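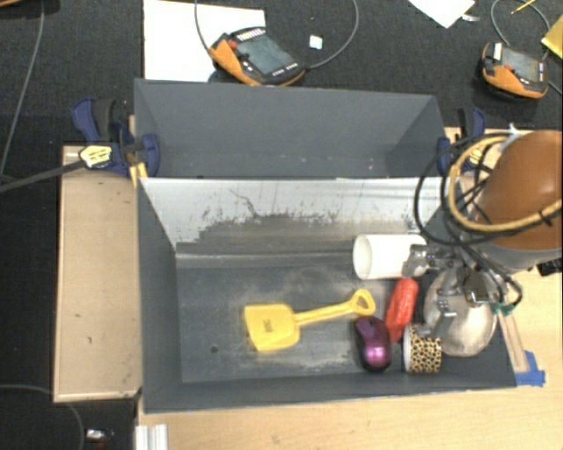

Visit to the Bin-Picking Cell at the Antal Workshop, Potholm

Members of the regional maintenance circle visited the Antal workshop in Potholm on 2024-04-01. The visit was devoted to a single robot cell and to the routine that keeps it running. Our host was Ildikó Hajdu, who is responsible for the cell. The report was prepared by Ilona Lengyel.

Layout of the cell

The arm works over two gray bins placed back to back, with wooden surfaces on either side and carpet on the floor. The bins are held with blue and black bar clamps. Ms. Hajdu explained that the workshop had first tried screwing the bins down, but replacing a worn one then took most of a morning. With clamps, the change is made between shifts. The positions are checked afterward against a stored reference point, and the clamps are tightened by hand only.

The test objects are chosen to differ in shape and surface. The front bin held a yellow toy shovel, a purple and black computer mouse, a white cylindrical container and a small cup with a leopard print, along with a shiny red item. According to our host, the shovel is the most useful of these, as its handle offers several possible grips and the software does not always choose the same one.

Cables and hose

Much of the discussion concerned the lines that run along the arm. Black cables and a thick tan-yellow hose are left in wide loops so that the wrist can turn without pulling on them. The size of the loops is a compromise — a short loop strains the connectors, and a long one may catch on the wall of a bin. The ties are inspected every 50 operating hours. The hose is replaced after 360 hours whether or not it shows damage, a rule adopted after a leak in October that stopped work for two days.

Wear on the bins

The front bin shows dark scraped patches on its far wall and cloudy scuffs on its floor. Visitors from Esivov asked whether such marks affect the camera readings. Ms. Hajdu replied that scratches are tolerated, while any change in the shape of the wall leads to replacement. The bin log for the cell had reached entry 733.

Operation by hand

Orange and black teach pendants are used when the arm must be moved by hand. Before any work on the gripper, the arm is brought to its rest position, the program is stopped and the air supply is closed. New staff practice this sequence for 20 minutes at the start of each shift during their first week.

The circle thanks the Antal workshop for its hospitality. The next visit will be to Gravov, where the subject will be gripper fingers and their storage. Members who wish to attend should write to Ms. Lengyel.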